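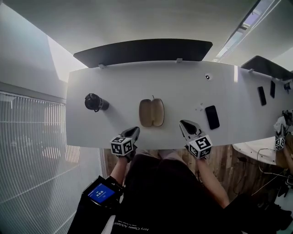 At the desk, with one gripper in each hand. Westbridge open lab, August session.

Posted 4 September 2021 in Visits

I had been promised robots. The Westbridge open lab leaflet said "robot learning" in large letters, and I took the early train on the strength of it. What I got was people picking up phones.

The group calls the method Pelent. You hold a pair of grippers, you do an ordinary job at a desk, and the recordings are used to train an arm which lives elsewhere (we did see it later, parked behind a rope like a museum tractor). The white cubes with the chessboard patterns are markers, so that the position of each gripper can be worked out afterwards. Our guide covered this in five minutes and spent the next twenty on clock drift between devices, a subject on which she had feelings.

The task on show was tidying small things on a desk: phones, a tan case in two rounded halves, that sort of clutter. My own desk at home would make a fine advanced level.

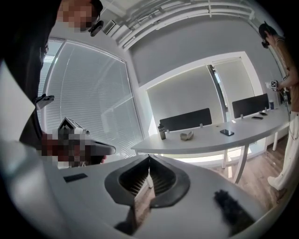 Then the result, which was the reason most of us had come. They had trained on 493 recordings from this one room and then moved the arm to a desk in the Kang building, where the light is worse. Picking up a phone lying face down had been the sticking point. With a camera only above the desk, the arm managed 6 tries out of 20. With cameras on the grippers as well, it managed 11. I was ready to be unimpressed by 11, then remembered my own record with phones on flat tables.

Someone asked whether more recordings would help. Yes, probably, but they think different desks would help more, and the next round is meant to cover five of them. Iretix, who lent the arm, would apparently like it back before then.

Visitors could have a go with the grippers. They are more awkward than you would guess, and I dropped a pen twice in front of a queue of teenagers.

Coffee was in the corridor, from a machine with no learning ability at all. The next open lab has no date yet. Take the side entrance, as the front one has a revolving door that was out of order.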